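Banquet table setting

A banquet table setting is the arrangement of linen, seating and serving ware used for large seated meals in hotels and hired halls. Round tables are common, as they let a whole party talk across the cloth. The tablecloth is laid first and should hang evenly on all sides - a drop that touches the floor is usual at weddings.

Cut glass entered banquet use as a sturdier partner to fine china. Its facets are ground into the surface with a wheel, while pressed glass takes a similar pattern from a mold.

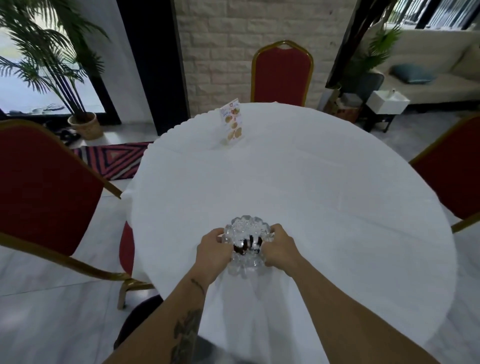 Serving dishes in cut glass are normally set down after the cloth has been smoothed. Small ones hold relishes, preserves or sweets. A heavy dish with a scalloped rim and raised diamond-like cuts is steadied with a hand on each side, and it shows up well against plain white linen. Menu cards of the folded tent type stand on the cloth where seated guests can read them.

See also: Place card; Table linen; Chair cover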